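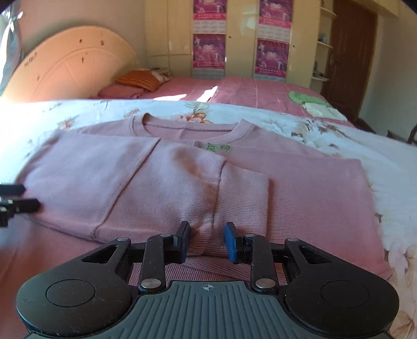 What Was Promised in Lolport: Reading a Mayoral Campaign Speech by Speech

Project report, Local Government and Elections
Noémie Gaillard, Efren Mangubat, Nga Trịnh
Supervisor: Elsie Bramwell

Why we picked this

Efren grew up in Lolport and kept telling the rest of us that candidates for mayor say one thing down at the harbor and another thing up the hill in Brisska. His uncle says so, his neighbors say so, and the man who runs the bakery on Pangilinan Street says so louder than anyone. We wanted to know if it was true. Elsie Bramwell told us it was a good question and far too big, so we cut it down to one campaign and one kind of text: speeches given in public during the last race for mayor, from the opening rally in March to the final night in May.

Two candidates were on the ballot. We call them the Harbor candidate and the Hill candidate, after the parts of town where they live. Their real names are easy enough to find, but leaving them out helped us argue about the words on the page without getting into who we liked.

Where the speeches came from

The town radio station, Oltari, puts the full audio of campaign events in its archive, and anyone can ask to listen. We had expected short clips. What we got was whole evenings, with the crowd noise and the microphone checks and, in one case, a long and very good brass band. Crisanto Maglaya at the station set us up in a listening room after 4 p.m. and let us stay until closing, and we can't thank him enough.

We transcribed 40 speeches. That took most of the term. Nga is the fastest typist and did the longest ones, and Noémie checked every transcript against the audio. A few passages were lost to wind on the pier, and we marked those as gaps and didn't guess.

What counts as a promise

This was the part we fought over, and it was also the most fun! "Lolport deserves better buses" is a wish. "I will bring back the late bus to Brisska" is a promise. But what about "we will look again at the late bus"? After a lot of back and forth we settled on a rule: a promise names something the town government could do and says the speaker will do it. "Look again at" was allowed in, and labeled weak. "Fix" or "build" or "cut" with a clear object was labeled firm.

By that rule we found 600 promises. Many are repeats, as you would expect from people giving nearly the same speech night after night. We kept the repeats because where a promise gets repeated was exactly what we wanted to know. For each one we wrote down the speaker, the place, the topic, and whether it was weak or firm. All three of us labeled every promise separately and then compared. When we disagreed, we played the audio again and talked it through, and if we still disagreed the majority won.

What we found

Efren's uncle is partly right. Both candidates changed their topics depending on where they stood. At the harbor they talked about mooring fees, the fish market roof and flooding on the lower streets. In Brisska they talked about school crossings and the late bus. That seems fair to us. People at a bus stop want to hear about the bus.

The surprise was in the weak and firm labels. The Harbor candidate made firm promises mostly at the harbor and got noticeably softer going up the hill. The same mooring fee cut that was "I will cut it, in my first budget" on the pier turned into "we will be asking whether those fees still make sense" in the Brisska school gym. The Hill candidate did nearly the reverse, with the late bus firm at home and fuzzy by the water. We found very few cases where either of them flatly contradicted an earlier speech. The promise stays on the list and only the verb changes. Once you have heard it a few times you can't stop hearing it, and Nga now does it to the evening news at home, which her family has asked her to quit.

We also noticed how rarely money came up. Most firm promises had no cost attached at all. When a cost was mentioned, it was nearly always in answer to a question shouted from the crowd. We hadn't planned to track the shouting, and by the time we realized it mattered we were too far along to go back and label it properly. If another group picks this up, please start there!

One evening deserves its own paragraph. At the joint event on Pangilinan Street, with people from both ends of town in the same room, the two of them gave their shortest speeches of the campaign and their weakest promises. Noémie thinks they were being careful in front of a mixed crowd. Efren thinks they were tired. The transcripts can't settle it.

Problems with our method

We only had events that Oltari recorded, and small gatherings in kitchens and back yards are missing completely. Our weak and firm labels depend on English verbs, and parts of some speeches were given in other languages, with a summary in English afterward. We used the summaries, and they are surely flatter than what was said. Efren knows half the people in those audiences, so for the harbor events we made sure his label was never the first one the others saw.

We also can't say whether any of this changed a vote. We did not ask voters anything.

What we would do next

The winner takes the first budget to the town council in the fall, and we would love to lay it next to our list, line by line. Crisanto has offered to keep the listening room open for us. Nga has already made the empty column in the spreadsheet, headed "Done?", and the mooring fees are in the first row.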